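Tetier Crossing Notes — data card

What this is

Tetier is a collection of 2655 short written complaints about walking in town, gathered for people who study how ordinary folks grumble. It began in May as a spreadsheet called "misc" and was renamed when someone asked to cite it. Each row is one complaint, lightly cleaned, with a topic label and a mood label.

Files

complaints.csv — the whole lot
labels.csv — topic and mood, one line per complaint
dralex_split.txt — row numbers for the test set (600 rows)
old/ — please leave old/ alone 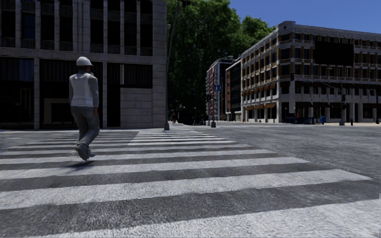
Topic labels come from a list of 14, and the list has been fought over more than its size deserves. "Surface" covers potholes, puddles and loose slabs. "Signals" covers waiting, mostly. "Markings" was split off from "Surface" after the Beltrán batch came in, when it became clear that people have strong feelings about paint. A typical entry grumbles about crosswalk stripes like these, weathered enough that the gray shows through the white. Complaints about other pedestrians go under "People," and you may want to read those sitting down.

Mood labels

There are four: mild, cross, furious, poem. The last one covers 253 rows and was not planned. We tried moving them into the other three and gave up by the letter D.

Collection

Complaints were typed into a form on the Dromine site. The form had a 600-character limit, which most writers treated as a target. Names, phone numbers and house numbers were taken out by hand. Swearing was left in, with its original spelling.

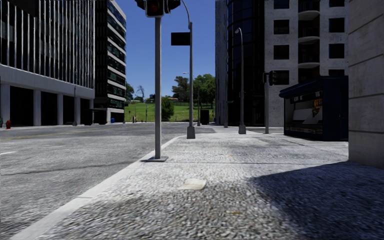 Street corner with signal pole and lamp post.

Known problems

Row order follows arrival, so one very dedicated writer fills a long stretch near the middle. Shuffle before training anything.
The "Parking" label is used for bikes, cars and, twice, a sofa.
Sarcasm is not labeled. "Lovely new curb, well done all" is marked mild and almost certainly isn't.
English only, apart from the insults.

Changes

Last updated 13th July. Fixed commas inside quotes, removed duplicates, put back four duplicates that were really just two neighbors agreeing.

License

Free to use for research and teaching. Please don't use it to write new complaints; supply is fine.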